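The ventilation at Fikamholm had been signed off in April, and by the time Lihua Jia got the file the people on the top floor were sleeping with their windows open.

She took the early train out and met Shiyu Ye at the plant room door. He had run the building for Seidel since before the refit. He had a flashlight and a ring of keys, and he didn't say much on the stairs.

"How many flats?" she asked.

"54. You'll want to see the ones at the end."

In the first flat she held the meter up to the bedroom grille and waited. The reading moved a little and went back. She tried the bathroom and got the same.

"What did the certificate say?" Shiyu asked.

"That it passed."

"Did anyone come up here?"

"Someone signed for it." 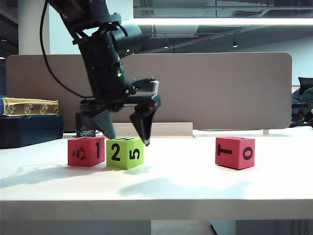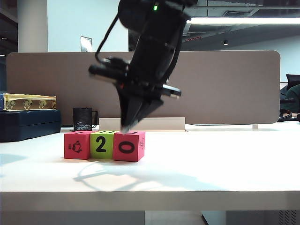
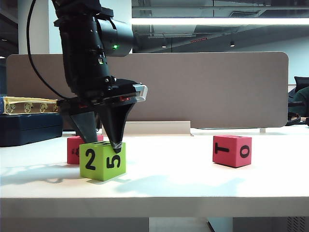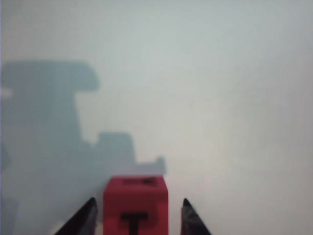 They went back down and opened the riser on the third floor. Shiyu held the light while she put her arm in up to the shoulder. The duct should have gone on up. Her fingers found a flat metal plate, screwed at the corners, with tape over the edges.

"It's blanked off," she said.

"For the pressure test, maybe."

"Then it should have come out after."

He moved the light so she could take a picture. There was a label on the plate with the Gesutix name on it, and a date she couldn't read.

They sat in his office and she wrote it up. Gesutix had done the ductwork and Skument had done the commissioning, and both had been paid. The last invoice was for almost 700 pounds, for a final visit. She copied the number into her notes and drew a line under it.

"They'll say it was us," Shiyu said. "They'll say we put it in."

"Did you?"

"No."

She wrote that down too. He made tea and gave her the chair by the heater.

At four o'clock a woman from the top floor came in to ask about the damp in her son's room. Shiyu looked at Lihua. Lihua put the pen down and told her what they had found - the plate, the floor it was on, how long it had likely been there.

The woman listened with her coat on.

"So can you take it out?" she said.

Shiyu was already looking for a screwdriver.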